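Hornar has spent February teaching a simulated gripper to pick things up, a skill most toddlers acquire without a budget. The firm wants 2,000 example runs for its learning system, Fletura, and has 600.

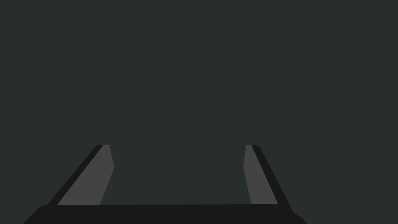
Why gather the examples in simulation?

Simulated runs can be restarted in seconds, and nothing needs sweeping up afterward.

Nana Odoi, who leads the collecting, steers each run by hand and throws out the clumsy ones. "I have become very picky about pinching," she said. The next batch, roughly 900 runs, goes to Nudside for checking.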